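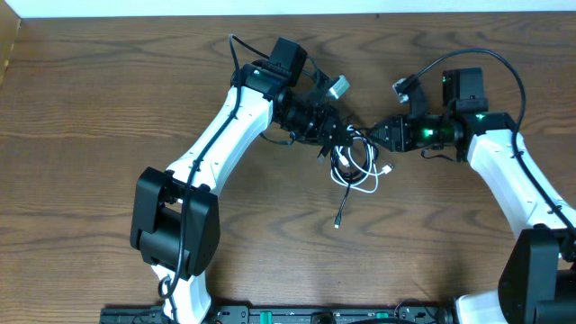
4. Working alongside the two-arm cable station

This section is for bench staff at the Oltbridge returns site. It covers the cable sorting station only. For mounting and first power-up, see Section 2.

4.1 What changes at the bench

Before the station was installed, each operator untangled, checked and bagged cables by hand. The arms now handle the first separation. Operators load bundles, clear stops and make the final check. Bagging and labeling are still manual. Shift length and break times are unchanged. The hourly count shown on the Groltmont terminal is a station count and is not recorded against any operator.

4.2 Before starting

1. Clear the tabletop between the arms. Tools, cups and labels go on the side shelf.
2. Check that the cable on each arm is seated in its clips from the base to the wrist. A loose run can snag during a reach.
3. Check for a green status light at both wrists.
4. Sign in at the terminal and select CABLES, MIXED.

Note: Black and white cables may be loaded together. Do not sort by color first.

4.3 Loading a bundle

1. Press HOLD. Wait until both arms have stopped.
2. Place one bundle in the middle of the table. The limit is 80 cm for any single cable; longer ones go to the hand bench.
3. Turn loose plugs so that they lie on top of the bundle.
4. Step back behind the floor line and press RUN.

CAUTION: Never pull on a cable while a gripper is holding it, even if the arms appear to be stopped. Press HOLD, then OPEN, and take the cable once both grippers have released.

4.4 Clearing a knot

The station makes 2 attempts on each knot and then stops with code 41.

1. Press HOLD, then OPEN.
2. Lift the bundle out and work the knot loose by hand.
3. Reload it, or place it in the hand bench tray — either is acceptable.
4. Enter the code on the shift sheet.

Note: Nearly 379 code 41 stops were entered during the Oltbridge trial. Operators are not expected to explain individual stops.

4.5 Handover

1. Finish the current bundle and press HOLD.
2. Empty the hand bench tray or write its contents on the sheet.
3. Sign out. The next operator repeats 4.2 in full, including the clip check.

Station guide, Oltbridge edition, February 2020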